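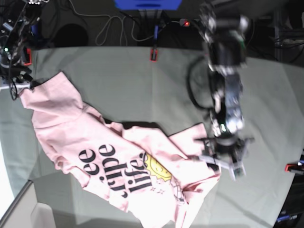
뉴스룸 > 보도자료 > 생활·세탁

인쇄하기 | 이메일로 보내기

리스사이드 생활연구소, "티셔츠 접기 비법 대부분은 기대만큼의 효과가 없다"
의류 정리 실습 결과 공개… 완벽한 사각형보다 '다시 꺼내 입을 수 있는가'를 따져야

가정 살림 관행을 점검해 온 리스사이드(Lisside) 생활연구소는 티셔츠 접기와 보관에 관한 실습 보고서를 3월에 공개한다고 밝혔다. 연구소는 이번 보고서에서 시중에 널리 퍼진 접기 요령 상당수가 수납 공간이나 시간을 뚜렷하게 아껴 주지 못했다고 지적했다.

실습은 콜데일(Calldale) 지역의 서른 가구, 즉 30가구가 참여한 가운데 6주 동안 진행됐다. 참여 가구는 평소 입는 면 티셔츠를 세탁해 말린 뒤 정해진 방식으로 접어 서랍이나 선반에 넣고, 꺼내 입을 때의 상태를 기록지에 적었다. 연구소가 회수한 기록은 모두 3055건이다. 표본이 한 지역에 몰려 있고 참여자가 스스로 적은 기록이라는 한계가 있어, 연구소는 결과를 모든 가정에 그대로 적용하지 말아 달라고 당부했다.

가장 먼저 검토한 것은 이른바 '순식간에 접기'다. 어깨와 옆선의 두 지점을 잡고 뒤집듯 한 번에 접는 방식으로, 짧은 영상에서 자주 소개된다. 손에 익은 사람에게는 빠르지만 옷이 이미 판판하게 펼쳐져 있어야 한다는 전제가 붙는다. 빨래 바구니에서 꺼낸 티셔츠는 그런 모양이 아니다. 소매가 몸판 안으로 말려 들어가 있고, 밑단은 겹쳐 있으며, 앞뒤가 어느 쪽인지부터 확인해야 하는 경우가 흔하다. 기록지에도 접는 동작 자체보다 옷을 펴는 데 시간이 더 걸렸다는 의견이 반복해서 나왔다.

보고서를 총괄한 호아킨 이바라(Joaquín Ibarra) 책임연구원은 "영상은 늘 펼쳐진 옷에서 시작한다"며 "우리가 받은 기록의 대부분은 뭉친 옷에서 시작했고, 거기서부터는 소문난 비법도 평범한 방법과 별 차이가 없었다"고 말했다.

세워서 넣는 보관법도 검토 대상에 올랐다. 작게 접은 티셔츠를 서랍에 세로로 꽂으면 한눈에 고를 수 있다는 주장이다. 서랍이 꽉 찬 상태에서는 대체로 맞는 말이었다. 문제는 옷을 몇 벌 꺼내고 난 뒤다. 빈자리가 생기면 남은 옷이 옆으로 쓰러지고, 얇은 면 티셔츠일수록 쉽게 풀렸다. 일부 참여자는 칸막이를 사서 해결했지만, 연구소는 이를 접기 방식의 장점으로 계산하지 않았다. 칸막이를 넣으면 대충 접은 옷도 제자리에 서 있기 때문이다.

프린트 티셔츠에 대해서는 의견이 엇갈렸다. 글자나 그림이 있는 면을 안쪽으로 접어야 오래간다는 조언이 많지만, 6주라는 기간으로는 이를 확인할 수도 반박할 수도 없었다. 연구소는 판단을 보류했다. 다만 무늬가 안으로 들어가면 어떤 옷인지 알아보려고 다시 펼치게 된다는 불만이 적지 않았다. 글자가 큰 옷은 한 귀퉁이만 보여도 구별이 되므로, 찾기 쉬운 쪽을 원한다면 무늬가 겉으로 나오게 접는 편이 낫다는 것이 연구소의 잠정 의견이다.

보고서가 권하는 순서는 새롭지 않다. 탁자처럼 평평한 곳에 옷을 올리고 목둘레와 밑단부터 찾는다. 소매를 빼내 양옆으로 편 다음 손바닥으로 몸판을 한 번 쓸어내린다. 양옆을 안으로 접고, 아래에서 위로 반을 접고, 서랍 깊이에 맞춰 한 번 더 접는다. 모서리가 조금 어긋나도 그대로 둔다. 탁자에 천을 깔아 두면 얇은 옷이 덜 미끄러진다는 참여자도 있었으나, 오히려 천까지 같이 밀려 번거롭다는 기록도 있어 권장 사항에는 넣지 않았다.

연구소는 접기 보조판에도 후한 점수를 주지 않았다. 비교에 쓴 파스테드(Farstead) 보조판은 결과물의 크기를 고르게 맞추는 데는 도움이 됐다. 그러나 어린이 옷처럼 판보다 작은 옷에서는 쓸모가 줄었고, 판을 꺼내고 치우는 수고도 남았다. 같은 크기로 쌓아야 하는 매장이라면 모르겠지만 가정에서 꼭 필요하다고 보기는 어렵다는 평가다.

세탁실 운영 자문을 맡은 마르티 코스켈라(Martti Koskela)는 한층 더 회의적이다. 그는 "잠옷으로 입을 티셔츠를 반듯하게 접어야 할 이유를 아직 듣지 못했다"며 "종류별로 나눠 통에 담기만 해도 되는 옷이 집마다 꽤 있다"고 말했다. 이에 대해 이바라 책임연구원은 외출복까지 같은 식으로 다루면 다림질이 늘어날 수 있다고 선을 그었다. 두 사람의 견해차는 보고서 부록에 그대로 실린다.

한편 연구소는 '접기만 바꿔도 서랍이 절반 비워진다'는 식의 광고 문구에 대해 비교 조건을 먼저 확인하라고 조언했다. 접기 전후로 옷의 수가 같은지, 서랍을 눌러 닫지는 않았는지가 빠진 비교가 많다는 것이다. 이번 실습에서 서랍에 여유가 생겼다고 적은 가구 상당수는 같은 기간에 입지 않는 옷도 함께 내놓았다. 연구소는 둘 중 무엇이 효과를 냈는지 구분할 수 없어 공간 절약 수치를 따로 발표하지 않기로 했다.

보고서 인쇄본은 700부를 제작해 콜데일 주민센터와 라우(Lau) 생활도서실에서 무료로 나눠 준다. 토요일 오후 2시에는 라우 생활도서실에서 공개 설명회가 열린다. 참석자는 집에서 접기 까다로운 티셔츠를 가져와 직접 접어 볼 수 있으며, 보고서의 결론에 동의하지 않는 의견도 현장에서 받는다. 사전 신청은 필요 없다.

문의: 리스사이드 생활연구소 홍보 담당

인쇄하기 | 이메일로 보내기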